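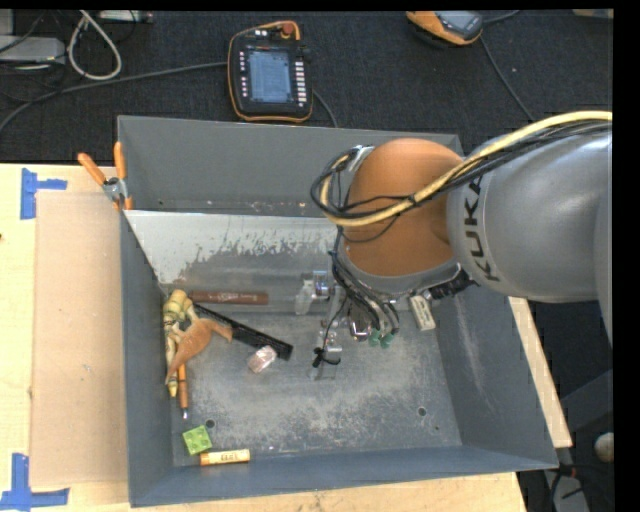

Man solle doch einfach alles wegwerfen, was man ein Jahr lang nicht in der Hand hatte, schrieb mir eine Leserin unter den letzten Beitrag, dann sei die Sache mit dem Kleinkram an einem Nachmittag erledigt. Und ich sitze seitdem da und denke: ja, schon - aber dann wäre der Dinosaurier weg! Und der Dinosaurier bleibt.

Also gut, Kleinkram, zweiter Teil. Beim letzten Mal ging es um Papier, und Papier ist ja noch dankbar, das kann man stapeln und lochen und irgendwann verbrennen. Aber die Sachen, die sich in Schubladen sammeln, gehören zu keiner Familie. Ein schwarzes Lineal. Ein orangefarbener Stift. Bananen aus dem Kaufladen, gelbgrün, als Büschel. Ein grüner Baustein mit Noppen, zu dem es sicher irgendwo noch Geschwister gibt. Und eine Batterie, bei der man nie weiß, ob sie voll oder leer ist (wer Batterien lose aufhebt, kennt das, und wir heben alle Batterien lose auf).

Mein Fehler war immer, dass ich nach Zimmern sortiert habe. Kinderzimmer, Büro, Küche, Flur. Klingt vernünftig, führt aber dazu, dass man den ganzen Tag mit einem einzelnen Baustein in der Hand durch die Wohnung läuft und unterwegs die Spülmaschine ausräumt. Diesmal kam alles zusammen auf einen Haufen, egal woher, und dann habe ich nur gefragt: Womit hat das Ding zu tun? Schreiben und Messen, Spielen, Strom, und dann leider auch Rätsel.

Schreiben und Messen ging schnell. Lineale brauchen wir genau zwei, eins am Schreibtisch und eins, das verschwinden darf. Stifte habe ich alle auf einem alten Briefumschlag ausprobiert, und was beim dritten Strich nicht wollte, flog raus. Buntstifte wurden gespitzt, auch die kurzen, da bin ich sentimental.

Strom war schlimmer. Ich habe mir vor einer Weile bei Nilten so ein kleines Prüfgerät bestellt, man klemmt die Batterie rein und der Zeiger schlägt aus oder eben nicht. Von allem, was in der Küchenschublade rumrollte, haben 7 Stück überlebt! Die wohnen jetzt in einer Dose mit Deckel im Flurschrank, der Rest liegt in der Tüte für die Sammelbox im Supermarkt. Die Tüte hängt übrigens seit Sonntag an der Türklinke und ich gehe jeden Tag daran vorbei.

Spielen, tja. Die Bausteine haben eine eigene Kiste, da kommt jeder Nachzügler einfach obendrauf. Beim Kaufladenobst habe ich überlegt, ob es in den Keller kann, aber sobald Besuch mit kleinen Kindern da ist, wird zuerst nach den Bananen gefragt und erst danach nach echtem Obst. Bleibt also oben. Der Dinosaurier steht auf dem Fensterbrett neben dem Basilikum und hat damit eine Aufgabe, nämlich das Basilikum zu überragen (es ist kein gutes Basilikum).

Und die Rätsel: kurze runde Hölzer, bei denen ich nicht sagen kann, ob sie mal ein Dübel waren oder zu einem Spiel gehören. Irgendwas Rosafarbenes, Durchsichtiges, das ich schon dreimal für einen Radiergummi gehalten habe. Für solche Sachen gibt es jetzt ein Glas mit Schraubdeckel. Wenn das Glas voll ist, wird ausgekippt und entschieden, vorher rühre ich es nicht an.

Gekauft habe ich für das Ganze fast nichts, nur die flachen Einsätze von Grulum für die zwei oberen Schubladen. Die von Aluris fand ich hübscher, die waren aber so tief, dass die Schublade nicht mehr zuging - hab ich mit Pappe ausprobiert, bevor ich bestellt habe, macht das bitte auch. Ein Stück Karton in der passenden Höhe zuschneiden, reinstellen, Schublade zu. Wenn es knirscht, zu hoch.

Nächstes Mal nehme ich mir die Kabel vor. Falls jemand weiß, wie man die aufhebt, ohne dass sie sich über Nacht verknoten, schreibt es mir bitte unten rein, ich habe schon Klettband und Klorollen durch und bin für alles offen.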